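Drarnell Bedroom
Beds / Upholstered / Hovland

Hovland Panel Bed, Queen
$519
Item no. 3735-Q
Mattress, bedding and the will to make the bed every morning sold separately.

The Hovland is a bed with a headboard you can lean on. We mention this first since we have spent years sitting up against headboards that plainly wanted us to lie down: the ones with spindles, the ones with carved fruit, the iron one with the finial. The Hovland is padded all the way across. You can read against it. You can eat toast against it and wipe it down afterward, and we will never hear a word about it.

The front is divided by upright seams into four broad panels, with a narrower border wrapped around each end. The top edge has a slight arch. It's a gentle one, and if you hang a picture directly above it you'll want to measure from the middle. The cover is a smooth leather-look material in a color our catalog calls Oat. Earlier catalogs called it Cream and before that Sand. It has been the same roll of stuff the whole time, and people who ask us to match an older one can relax.

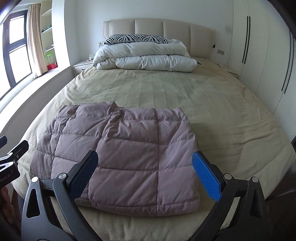 Folded bedding is a fair test of any bed, and most beds spend a good part of the day with something piled on them. Ours certainly do. The comforter gets folded up toward the head, the spare layer lands at the foot, and somebody means to come back and finish. A plain headboard is forgiving about this. The upright seams give the eye something orderly to look at while the rest of the bed gets on with its afternoon.

What's in the box

There are two boxes. The flat one holds the headboard and weighs about 65 pounds, so get a friend, or at least get the door propped open before you start. The long one holds the side rails, foot rail, center beam, slats, feet and a bag of bolts. An Allen wrench is included. It is the usual kind, short and hard on the knuckles, and if you own a better one this would be the time to find it.

Putting it together

Stand the headboard against the wall where you want it and bolt the side rails to it finger-tight. Add the foot rail, then the center beam, then go back and tighten everything. The slats roll out last. Two people with reasonable tempers can do it between lunch and a late coffee. Leave a little space behind the headboard if there's an outlet back there. A plug with a cord sticking straight out of it needs more room than you'd think, and moving the bed again once the mattress is on is a poor way to spend an evening.

The headboard is padded on the front and has a plain cloth back. It's meant to stand against a wall. People do ask about floating it in the middle of a room, and we can't stop them.

Mattress fit

The Hovland takes a standard queen mattress on the slats, with no box spring. We like it best with a mattress up to 13 inches deep. Go taller and it will still hold you up perfectly well, but the mattress starts to eat the panels from below, and you've paid for those.

If your mattress has rounded corners, a deep-pocket sheet will follow them and stay put. If it has square ones, the same sheet will do the same job with a bit more swearing.

What we put on ours

The Ridard fitted sheet is plain and pale, with elastic all the way around. It creases from being folded in the packet, and those fold lines will hang on until you wash it, iron it or stop looking. We stopped looking. Buy the size up if your mattress wears a thick topper.

The Jondora comforter is white, thick and stitched through to keep the filling where it belongs. It folds down into a tall, puffy heap that never quite lies flat. Closet shelves fear it. If you mean to put it away for July, plan on giving it a shelf of its own.

Neither comes with the bed. Both are on the bedding page, along with plenty of sensible solid-color pillows that nobody in our office picked.
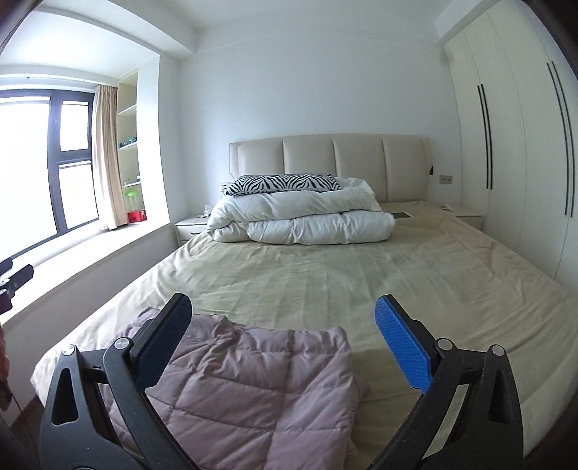
Headboard with four padded panels. Fitted sheet, folded white comforter and zebra-stripe pillow.

On stripes

Shuk-fan Chang, who buys our soft furnishings, has views on animal print, and her view is that one is plenty. A black-and-white pillow does well on a pale bed with a pale headboard behind it. Four of them would look like a waiting room at a safari park. The zebra pillow can be set on top of the comforter or propped against the panels, and it gets thrown on the floor at bedtime either way.

Something quilted across the foot of the bed helps too. Soft pinks and mauves sit nicely with Oat. So does navy, though it shows every hair off the cat.

Cleaning

Wipe the headboard with a soft cloth and a little mild soap in water, then go over it again with a dry one. Work along the seams with the corner of the cloth, where crumbs like to retire. No bleach, no furniture polish, no magic sponges. Hair oil will mark any headboard in time, and a wipe every couple of weeks keeps ahead of it. Keep it away from radiators and out of hard afternoon sun if you can.

Questions we get

Does it squeak? It shouldn't. If it does, tighten the center beam bolts first. Those are the ones everybody forgets.

Can I buy the headboard alone? Yes, as item 3735-H. It bolts to most metal frames with a pair of brackets, and the brackets are extra. We know.

Is there storage underneath? There's a gap, and you're welcome to put things in it. Low, flat bins fit. Suitcases mostly don't.

Will it go up my stairs? Measure the tightest turn and then measure the headboard box, whose dimensions are printed on the order form. Our drivers are patient but they won't take your banister off.

Delivery is to the room of your choice on the ground floor. Upstairs delivery can be added at checkout. Returns are accepted in the original boxes, so keep those until you've slept on it.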